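Unit 7: The Work Surface
Course Handout — Interior Fit-Out and Furnishing

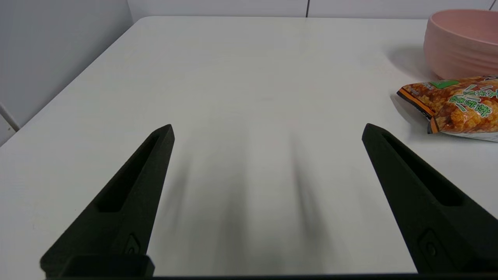

Busisiwe Moodley

This unit deals with the plain white work table, its finish and its place in a room. Students should read it before the May practical and bring a tape measure and a soft pencil.

Finish

A matte white top scatters light more evenly than a gloss one, and the colour of neighbouring walls has less effect on how the surface is read. Slight variation remains under overhead lighting. The table illustrated has faint lighter and greyer patches across an otherwise uniform surface, and students should learn to distinguish such patches from staining before recording a defect. Move the head from side to side: a reflection shifts, a stain does not.

Corners

Square corners make better use of the available area and allow tables to be joined. Rounded corners, such as the one at the upper left, are generally preferred where people pass close by. The radius is to be noted on the drawing — it is frequently omitted — and checked against the template issued in class.

Walls and seams

Where a white table stands near white or pale grey walls, the edges of the top may be hard to pick out. A thin dark seam in the wall behind can serve as a useful reference line when setting out. Students are to establish whether a seam divides fixed panels or cabinet doors before positioning any furniture. Doors require clearance, and the swing must be shown in plan.

Care

Wipe with a damp cloth and neutral cleaner, then dry. Abrasive pads will polish a matte finish unevenly and are not permitted in the studio. Tape residue should be reported to the instructor.

Written task

Prepare a condition note of no more than 200 words on one table in the studio, accompanied by a dimensioned plan. State the finish, corner type, distance to each adjacent wall and any marks observed. Submit both sheets together, with the unit number at the top right of each.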